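Robot Learning in Practice > Part Two: Learning from Demonstration > Chapter 8
14 shares | 3 comments

Chapter 8
Two Arms, One Table: Collecting and Using Demonstrations

8.1 Why a table setting?

The previous chapter dealt with a single arm moving a single object from one marked spot to another. Most of the difficulty there lay in the control loop. Once the arm could follow a path closely enough, the task was more or less solved, and the learning method had little left to do.

This chapter takes up a harder case. Two arms work over one table, the objects are ordinary tableware, and the start position of each object changes from one trial to the next. The robot is given no model of the cup, the bowl or the plate. What it has is a set of recorded demonstrations, in which a human operator drives both arms through the task, and a policy is trained to produce similar motions from camera images and joint readings.

Tableware suits this purpose for several reasons. It is cheap and easy to replace. A round plate looks the same however it is turned, so the policy can ignore its rotation, while a bowl with cutlery in it cannot be treated so simply. A see-through cup is awkward for depth sensors, which tend to measure the surface behind it, and its colour changes with whatever stands in the background. A learner that copes with all of these has had to deal with a fair share of what goes wrong in a real kitchen.

The running example is the Landby table task, named after the laboratory where it was first set up. We shall return to it in Chapters 9 and 11, so it is worth reading this section slowly even if you have met similar tasks before.

8.2 The task

A trial begins with a round mat on the table and a small number of objects on or near it. The robot must bring the objects into a target layout within 30 seconds. In the simplest version there is one plate and one cup. In the fuller version there is also a bowl with utensils, and the cup has to be carried over or past it without touching the rim.

Three points in this description matter later on.

First, the mat is not fixed to the table. It can slide when an object is pushed across it, and a policy that assumes it stays put will slowly drift into error.

Second, either arm may handle the cup. The instructions given to operators say only that the choice should be sensible, and so different operators choose differently when the cup stands near the middle. The training data therefore hold two good answers to the same question. A method that averages them will send both arms halfway and pick up nothing. Section 8.5 comes back to this.

Third, the time limit is generous for a skilled operator and tight for a beginner. It was set in this way on purpose, so that slow and hesitant demonstrations would be left out without anyone having to judge their quality by eye.

8.3 The cell

The arms are mounted facing each other across the work surface, inside a frame that carries the fittings and keeps the geometry constant between sessions. Each arm ends in a gripper with narrow fingers. These are good at reaching into things and holding a thin wall, and poor at lifting anything wide and flat. A plate has to be taken by its edge or pushed.

The placing of the arms has one consequence that students often overlook. Their reaches overlap in the middle of the table, which is where the mat lies. Outside this shared region, each arm can be treated as if the other did not exist. Inside it, every motion of one arm limits the motions of the other, and one of them usually has to wait.

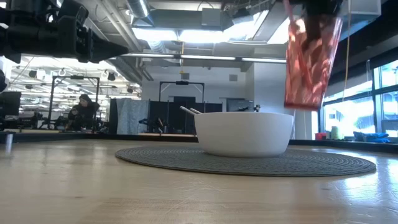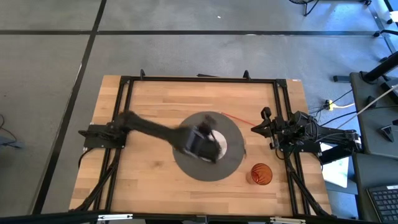
Figure 8.1 Two arms at work over the round mat: with a bowl and a red tumbler (first view), and with a plate, seen from higher up (second view).

The difference in viewpoint is worth some thought. From low down, the height of the cup above its surroundings is easy to judge, but the inside of the bowl cannot be seen at all. From higher up, the layout on the table is plain and heights are hard to read. Neither view on its own holds all that the policy needs. In the Landby work, policies trained on a single view learned the layout or learned the lift, and seldom learned both. With two views as input the gap closed, at the price of longer training.

Note also how a carried object gets in the way of the camera. A gripper over the mat hides part of whatever lies under it, and it does so at the moment when precise placing matters most. Two remedies are in common use. One is to add a camera close to the wrist. The other is to give the policy a short history of past images, so that it may rely on what it saw before the view was blocked. The Verner method, described in Section 8.6, uses the second.

8.4 Recording the demonstrations

The data set for the running example has 300 demonstrations. Each one consists of the images from all cameras, the joint positions of both arms, the opening of each gripper, and the commands sent by the operator. Commands and measured positions are stored separately, and they should be kept separate throughout. When a gripper closes on a cup wall, the command goes on past the point at which the fingers stop. That difference is the only record of how hard the operator was squeezing, and it is lost if one stream is used in place of the other.

Between trials the objects are put back by hand. Resetting is dull work and people fall into habits. Left alone, they put the cup down in much the same place each time, and the policy then learns that place. The Landby group dealt with this by printing a list of start positions before the session and working down it in order. Background was varied as well: some sessions were held in daylight and some under lamps only. A see-through cup looks quite different under the two, and a policy trained on one kind of light did badly under the other.

Failed attempts were kept in a folder of their own. They take no part in the basic training described in this chapter, but Chapter 9 will use them to teach a policy how to recover from a poor grasp.

8.5 What a simple method gets wrong

The plainest approach is to treat each recorded moment as a training pair, with images and joint positions as input and the next command as output. This is called behaviour cloning, and it was introduced in Chapter 6. On the table task it fails in two ways.

The first failure is the averaging already mentioned. Where operators disagree, the network lands between them.

The second is the build-up of small errors. A gripper that arrives slightly too far to one side sees an image that no operator ever produced, and its next command is a guess. After several such guesses it is well outside anything in the data. Two arms make this worse – an error in one changes what the other sees.

Predicting a short run of commands at once, instead of a single command, helps with both. Having begun a motion with the left arm, the policy is committed to it for a while and has fewer chances to change its mind. The length of the run has to be chosen with care. If it is too short, the hesitation returns. If it is too long, the arm carries on with its plan after the cup has slipped.

8.6 Plan of the chapter

Section 8.7 sets out the Verner method in full, including its treatment of image history. Section 8.8 compares it with the older Harms method, which uses one network per arm and a simple rule for giving way in the shared region. Section 8.9 reports the Gistel trials, in which both were run 700 times on the same cell with new start positions. The exercises at the end can be done without a robot, using the recorded data only.

Before going on, readers should make sure they are comfortable with joint and tool coordinates (Chapter 3) and with the loss functions of Chapter 6. The notation is the same, except that a raised L or R now marks the left or right arm. Where neither is given, the quantity refers to both arms taken together.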